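Jarman paper mill, open day

Got there late, parking a mess. 113 people in line ahead of me — they let us in by groups. Guide was quick, hard to hear over the pulp vats.
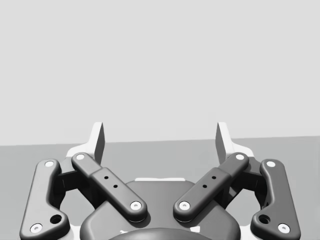
Best part was the drying hall. Rolls go out to Masaden by truck, 54 a day. Smell of wet cardboard evrywhere. Bought a notebook in the shop, overpriced but nice paper.

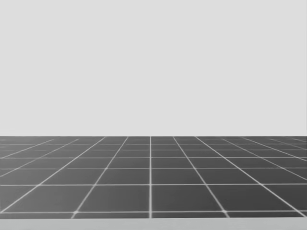 Getting there

Bus from Grovutov, last one back leaves early. Bring water. Next open day in October.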